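Workshop notebook / Bench work / Connectors

Monday, July

Started the morning on the connector sort that has been waiting since the Selard job closed. The parts came back from site in one bag with everything else: cable ties, ferrules, label offcuts, a few washers. Tipped the lot out on the gray bench and pulled the connectors first. All the hardware that was not a connector went into the mixed jar on the shelf over the vise and can wait for a rainy day.

Final tally was 37 connectors of the white and orange type. Petronella's list from site said 37 as well, so none are missing and I don't have to phone Stenotberg.

Method, for whoever does the next bag. Take them out a few at a time and put them in the green tray. The tray has a rim, so a dropped part stays put, and white and orange both show up well against the green. Check one end, turn the part over, check the other end. Then it goes to the good box, the clean box or the scrap box. Do not keep a "maybe" pile. I had one going by ten o'clock and ended up looking at all of it again.

What I check:

Threaded end. Look into the opening with the bench lamp low and to one side. Overhead light bounces off the metal and hides grit. Run a fingernail along the thread. If it catches, try a known good mate by hand, never with pliers. If the mate starts straight and runs down, pass it.

Latch end. Press the orange tabs and let go. They should come back by themselves. Slow is a fail for anything going out to a customer, though slow ones are fine for our own test leads.

Housing. Hairline cracks mostly start near the latch. Flex gently and look again.

It goes quicker with two in the tray at once, one laid metal end down and the other metal end up. That way I compare a latch against a thread end without picking either up, then swap them round and do the other half. Petronella Hendricks showed me this on the Mokgethi panels and I was slow to take it up. It does save handling.
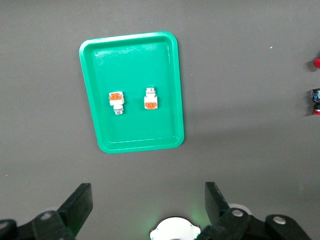 Two in the green tray, one each way up.

The tray floor has scuffs toward the top left. Wiped it with a damp cloth and then with alcohol and they stayed, so I am calling them scratches. If the surface gets much worse I would like a new tray in the same green. The blue ones from stores are too deep and throw a shadow over the part.

Results for the bag:

Good, straight back to stock: 24
Needs cleaning, dirt in the thread: 8
Slow latch, keep for test leads: 3
Scrap: 2

Both scrap parts have cracked housings. The cracks are in the same place on each, close to the latch, and I would guess they were levered out with a screwdriver. Have taped them to a card and left it on Petronella's desk in case she wants to raise it with the site crew. The release is a squeeze on both tabs together and a straight pull. If people are squeezing one side only, it will feel stuck and they will reach for a tool.

Cleaned the dirty ones after lunch. Soft brush first, dry, then a short blow with the air line at low pressure, holding the part in a gloved hand with the opening facing down. Stayed off the solvent because I could not find the data sheet for the housing plastic and did not want to haze it. All of them took the mate by hand afterward. One felt a bit gritty on the first try and was fine on the second, after another go with the brush. Moved them to the good box, which brings it to 32.

Put the good ones in bags of 8 and labeled them with the Selard job number and "RETURNED, CHECKED" so they don't get mixed with new stock. They are in the second drawer of the parts cabinet, left side. Please use these up on internal builds before opening new ones. The Ekach test rig needs a fresh set of leads anyway and could take a whole bag.

To do:

- Find the data sheet for the housing plastic and put a copy in the binder.
- Crimp the slow-latch parts onto test leads and mark the leads with yellow tape.
- Ask stores about a shallow green tray.
- New brush. The current one is shedding bristles, and I picked one out of a thread this afternoon.
- Get the site crews to bag connectors apart from the ties and washers. Half the morning went on picking them out.

Bench wiped down and lamp off at ten to five. The card with the scrap parts is still on Petronella's desk, so she has not been in yet.

Filed under: Bench notes, Connectors, Returned stock
3 comments | 2 shares

Contact the workshop | © Stenotberg Workshop Notes | Back to top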